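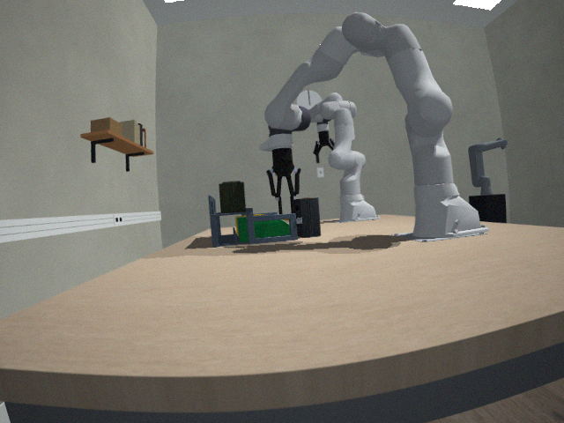
Kartini Halim objects that a barm is not a bap, has never been a bap, and should not share a row with one. Her objection has been logged. The row has been split.

Wukby Bread Roll Names, version 2

A plain list of what people call a small round piece of bread in Whitlock, Skusness and Brestness, with the street or village where they call it that. One CSV file, 33 distinct names, 9 of them spelled in ways their owners will defend at length.

Columns
name: as written on the slip
place: town or village
age_band: blank if they told us to mind our own business
filling: optional, usually bacon
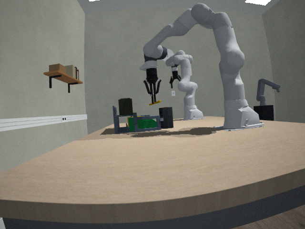 Collection was done on paper, by post and over bakery counters, on the theory that people are ruder online. Skusness alone sent enough slips to disprove this. Sorting them by handwriting wants a wooden table as large as the one in the picture; I had an ironing board, so some Brestness entries may be filed under Whitlock. Please report any you spot.

Known problems
"Teacake" appears with and without currants, and the file can't tell you which. Whitlock is over-represented, mainly by one family. 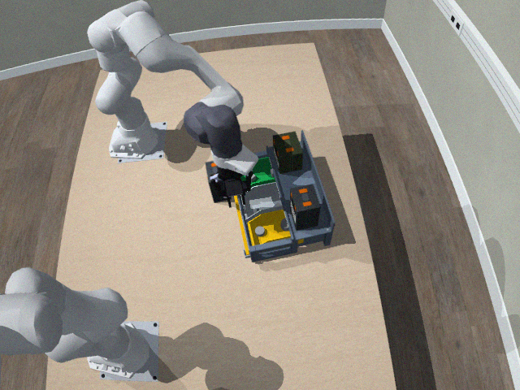
"Cob" also turns up 15 times with a note saying it is the only correct answer. The notes have been left out of the CSV but kept in notes.txt, where they can argue among themselves.

Licence
Use it as you like. Corrections by pull request, please, and not through my letterbox on a Sunday.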